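Notebook, cell two, June

In at 7.40 to find the overnight copy had finished, which puts it ahead of most things I leave running. Last week's batch comes to 166 usable episodes out of a planned 500. Gaspard has drawn a progress bar on the whiteboard. I have asked him to make it smaller.

Left to do before the Rillard people want their numbers: pick, hand over, place, both arms. The picking is in decent shape. The handing over is where the hours go.

Changed since the last entry:
- leader handles re-zeroed, left one was drifting again
- episode cap now 18 seconds, after Dorian submitted a run long enough to have an interval
- clutter reshuffled by whoever is NOT driving, otherwise we all put things where we like to reach

Taner drove first, I labelled. He is the best of us at this and therefore a poor teacher for the policy, which needs to see someone miss and recover now and then. I asked him to be a bit worse. He took it as a compliment and carried on being good. 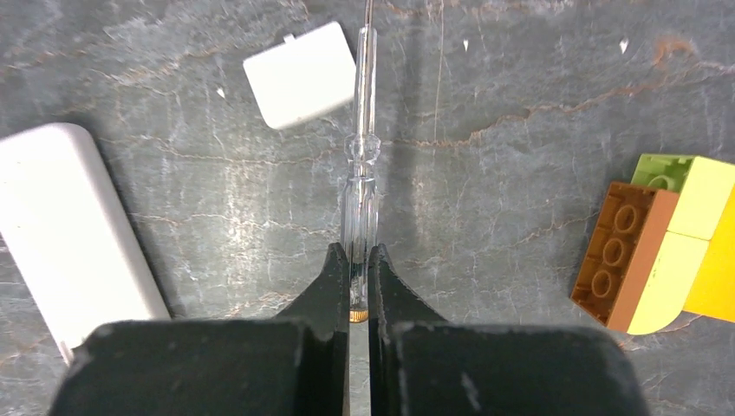

The argument of the morning was about transparent objects. Duván wants them out of the first training set altogether, on the grounds that the depth stream sees them as a rumour. I want them in. We aren't training on depth, and the wrist view copes better than he gives it credit for: with the fingertips either side of the grip you get bright lines down the ridges, and the golden-orange end at the bottom makes a decent landmark for telling which way round the thing is. The collar bends the grey of the worktop behind it, and that may well confuse the encoder, but it will meet clear plastic in somebody's kitchen drawer sooner or later and may as well be confused here first. Compromise: clear handles stay, tagged "clear", so he can filter them out and be right in private.

Also agreed to tag whether the grasp is on the grip or further up. Should have been in the sheet from the start. It wasn't, so someone has to go back through the old episodes, and the someone is Romain, who was at the dentist during the vote.

Labels as they now stand, for anyone picking this up cold:
clear / solid
grip / neck / other
clean / regrasp / dropped
driver's initials, real ones please, "Captain" is not a driver

Second half was two-arm work. The usual trouble is that the idle arm isn't idle. While one hand goes for the object, the driver lets the other droop, and the policy learns drooping with great fidelity. Pelora's old set was full of it, and their trained arm used to sag on cue like a bored waiter. New rule: both arms start from a ready pose, up over the table with the fingers open, and the passive one holds it until it has a job.

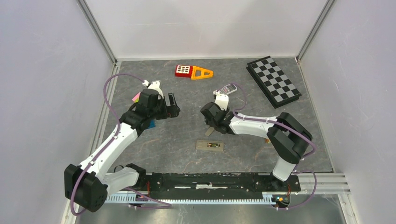

The ready pose costs a couple of seconds at the start of each episode, so I trim them at export and keep the originals. Don't trim at record time. Dorian did once and cut the approach off a whole afternoon's work.

Checked the time stamps between the wrist views and the fixed one. They were 2 frames apart after the lunch restart and fine once I restarted the recorder properly, meaning the recorder and then the cameras, in that order. The note on the Rolland box says the opposite. The note is wrong and I have crossed it out in pen.

Tried replaying one of Taner's good episodes open loop, nothing moved on the table in between. It ended up a finger's width to the left of where he had been. Same direction as last month, so I suspect the mount calibration more than the joints. Will redo it with the Eser target if I can find the Eser target.

To do:
Romain: back-labelling, grip or neck
Duván: loader must not fall over on a missing tag
Me: calibration, then replay the same episode and compare
Gaspard: smaller bar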